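The Family Room at Drollport House: progress report to the Birkine Fund
17 December, second instalment of the furnishing grant

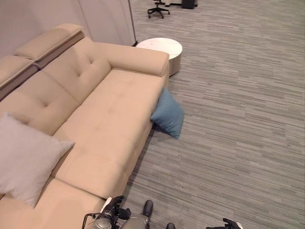

The new sofa in the family room, with its adjustable headrests and two of the cushions.

Dear Loretta,

Thank you for being so patient with us over this one. I had hoped to write as soon as the carpet was down, but then the sofa was promised for the following week, and then the week after that, and it seemed a pity to send you a report on a room with nothing in it to sit on! It has come now, and I am very happy to tell you that the family room is a place where people can put their feet up.

You will remember from our application that families waiting at Drollport had been making do with stacking chairs in the corridor, sometimes for a whole afternoon. What they asked for, over and over, was somewhere to lie back. We looked at plenty of ordinary settees (I have sat on more of them this autumn than I care to admit) and chose the long beige one from Lappalainen in the end, mostly for its chaise. A tired parent can stretch right out on it, with the padded armrest at the far end, and there is still a seat left for somebody else. The headrests adjust, and taller visitors have been very pleased with them. Eero Laitinen, who is well over six foot, spent his whole tea break testing them and had to be fetched.

I was a little worried about such a light colour. Ha-neul Noh, who chose the fabrics for us, was sure that the tan would look warm against the grey stripe of the carpet, and she was quite right -- the room used to feel like an office and it doesn't any more. The buttoned back cushion does collect crumbs, I'm afraid, so a small hand brush has gone into the cupboard and the cleaning rota now has a line for it. The throw pillows come in pale grey and a soft blue. The blue is everybody's favourite. Smaller children like to take the pillows down and sit on the carpet with them, so we have asked Ha-neul to find us spare covers that can go through the machine.

The carpet itself was laid over two mornings by Jouko Vuorinen and his nephew. They found an uneven patch near the door which had to be levelled first, and this cost us an extra £40 in materials. Jouko made no charge for the additional labour, and I should like that kindness to be on record somewhere, so here it is.

On the money side, we are in good order. Once the sofa, carpet and levelling have been paid for, £700 of this instalment remains. With your agreement, I would like to put it towards two reading lamps, a low table and a proper blind for the window, as the afternoon sun comes straight in at the height of a person's eyes when they are lying on the chaise. Valtteri Rantala has had one quotation for the blind from Nodenia and is waiting for a second. The receipts so far are in the folder I sent to your office, and the delivery note for the sofa will follow as soon as I have had it copied.

We have opened the room quietly to begin with, and 11 families used it in the first fortnight. One grandmother told Eero that she had slept properly for the first time in days, which pleased us all more than I can say. A few people have asked for a hook for coats and for somewhere to charge a telephone near the sofa. The hook is easily done. The socket needs an electrician, and Valtteri is looking into it.

There are a few things still to do before I write again:

Lamps and low table to be chosen and ordered
Second quotation for the blind
Washable pillow covers
Coat hook by the door
Advice on the extra socket

Do please come and see it for yourself if you are over this way. The kettle is just next door, and I would be glad to hear what you think about the lamps before we order them.

With warm thanks from all of us at Drollport House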